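Tenden (demonstration data service)

Print this article | E-mail this article

Tenden is a commercial service that supplies recordings of manual packing work for training robot manipulators. It is sold by Cellutov, which also publishes the file format in which the recordings are delivered. The service covers light tasks carried out with both hands at a table, recorded from head height so that the operator's forearms and hands stay in view.

The standard catalogue holds 2,565 recordings divided into 29 task families. Small gift boxes form one family, in which soft filling, shallow trays and lids are handled on a black work surface.

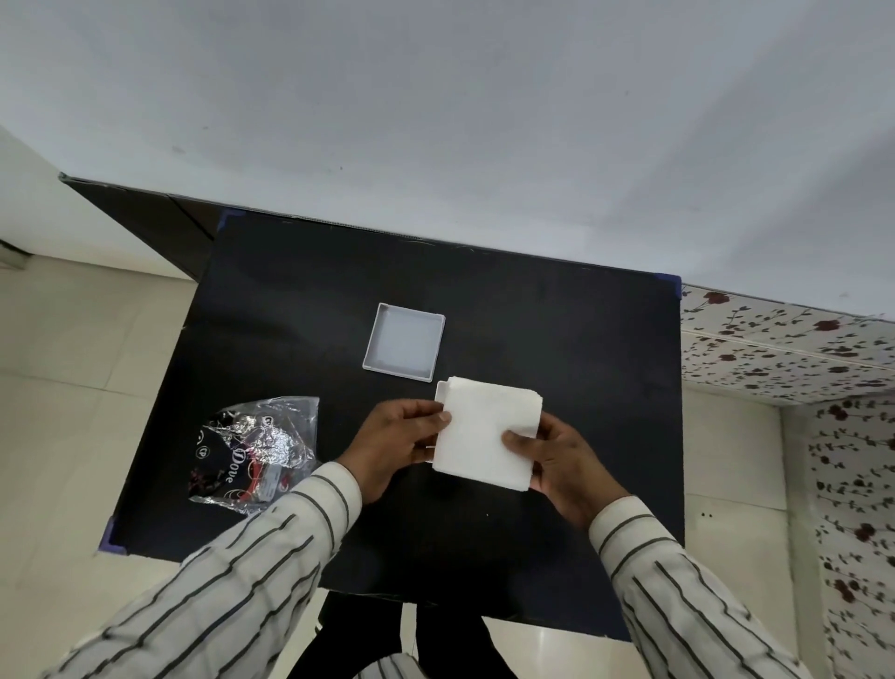 Task families

Each family is defined by a set of objects and a written goal. Operators are free to choose their grasp and the order of the steps. The box family is regarded as difficult for two-finger grippers, as the filling changes shape under load and pale parts offer little contrast with one another. Loose wrapping may be left on the table as clutter and is labelled as such.

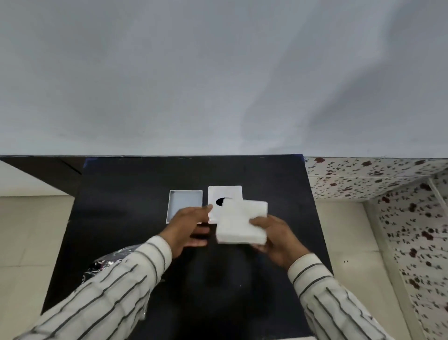 Operator holding a white insert over the box base, with the upturned lid to the left.

Delivery and labelling

Recordings are supplied with hand positions and the start and end of each contact. Labels are made by hand at Drivulside, a subcontractor, and a second labeller checks 19 per cent of them. Buyers may order extra recordings of a listed family in batches of 70. New families are priced separately.
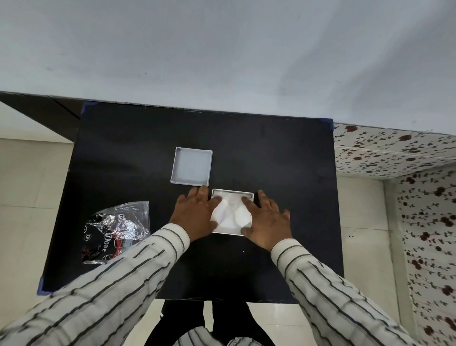
Both hands on the soft white contents of a box; a second box stands open and empty.

Reception

In a review for the trade newsletter Honorato, Cremilda Frota found the contact labels consistent but criticised the lack of force readings, which limits the use of the box family for pressing tasks. She also noted that the catalogue lists objects by general type only, so that a buyer cannot easily obtain matching stock for tests on a real arm.

Last updated: November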